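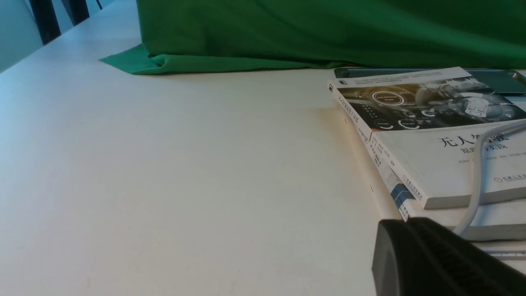
White table, green cloth along the back edge.

Home | Projects | Students | About
Search this site... Go

Who Still Shops on Tesgate Street?
by Zoi Kokkinos, 03/04/2022

So my project was on the small shops along Tesgate Street and how they get people through the door now that everybody orders stuff on their phone. I picked it because my aunt used to drag me there every Saturday when I was little (I mostly went for the pretzels), and I wanted to know how many of those places were still making it.

I handed out a one-page survey in February, and 164 people filled it in. I was hoping for more, but it rained for most of the first week and my clipboard was a mess! Of those, 95 said they had bought something on the street in the past month. Most went for gifts or repairs, and hardly anyone went for clothes, which surprised me.

I also talked to two owners. Areti Liapis runs Hilaven, a stationery and yarn store, and she let me sit behind the counter for a whole afternoon. Her best month last year had 317 sales and her slowest had 233. She says the knitting night on the second floor brings in more new customers than any ad she ever paid for. Leonidas Tzanetos at Horkby fixes shoes and bags, and he has no website at all. People just know him, I guess? He did say the rent worries him a lot more than online stores do.

If I did this over, I'd ask people how they got there, because parking came up over and over in the comments and I had no question for it. I'd also talk to the owner of one of the shops that closed. I tried calling Ó Gríofa, the old bookstore, but the number was disconnected.

Thanks to Spyros Nikolaidis for checking my math and lending me a better clipboard.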